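Reading Match Previews and Betting Tips
Handout 4, Sports Data for Beginners — Wurnville evening course

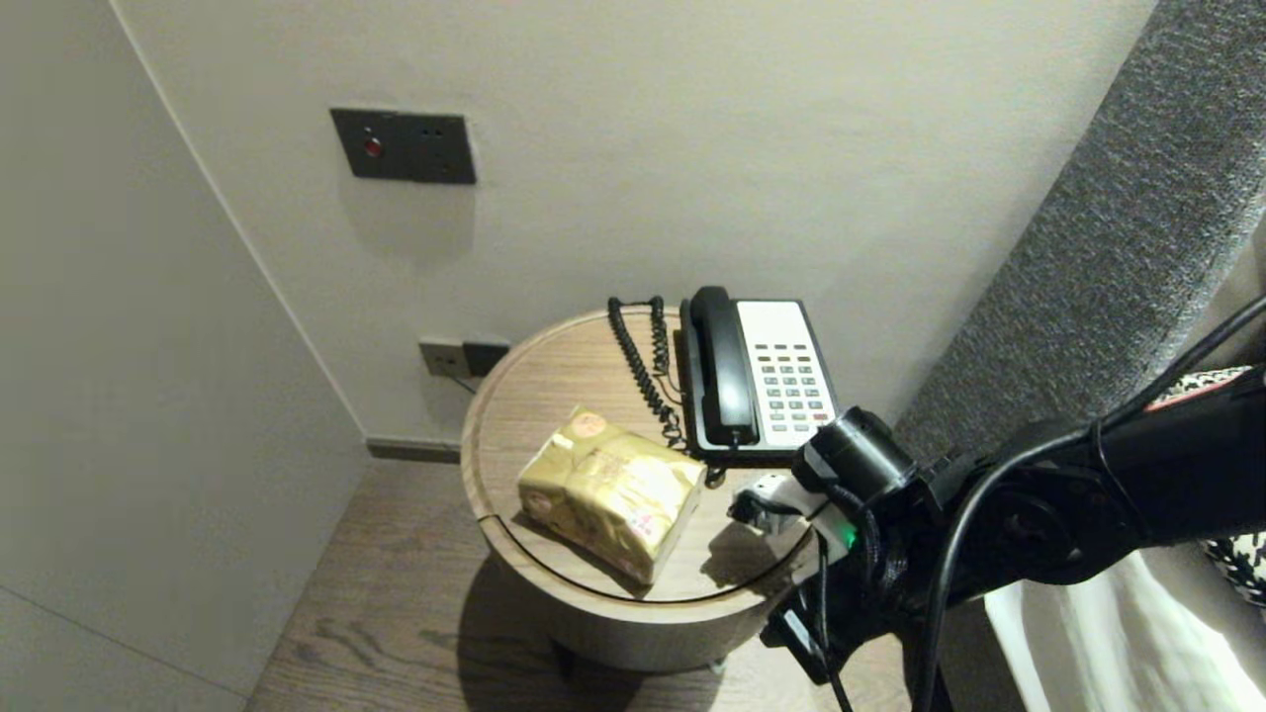 Fig. 1. Corded phone and a gold-wrapped pack on a round side table.

Most previews you will meet are a form table with verbs added. Before you believe one, ask what it would have said if the last two results had gone the other way. Usually it would have said the opposite, just as firmly.

1. Form
"Unbeaten in five" sounds strong. Five games is very little. Check who the opponents were and how many of the games were draws. Zetden went into January unbeaten in five, and four of those were draws against sides in the bottom half.

2. Head to head
Hollenstein against Clokent gets sold as a bogey fixture. The record goes back 39 meetings. Hardly any of the players from the early ones are still playing, so I don't know what the record is supposed to tell us about the next game.

3. Tipsters
A tipster showing a profit over 300 bets may be good or may be lucky. At 1000 bets I start to listen. Ask for the full list, with the odds taken at the time — screenshots of winning slips don't count as a record.

4. Our data set
The class file holds 1760 league matches. Home advantage is in there and you will find it easily. "Momentum" is harder. Students who find it have mostly picked the cutoff after looking at the results.

For next time
Take one published preview and cross out every sentence that could be printed before any match at all. Bring what is left. Also write down your own forecast for Zetden v Clokent as three percentages that add up to 100, before kickoff.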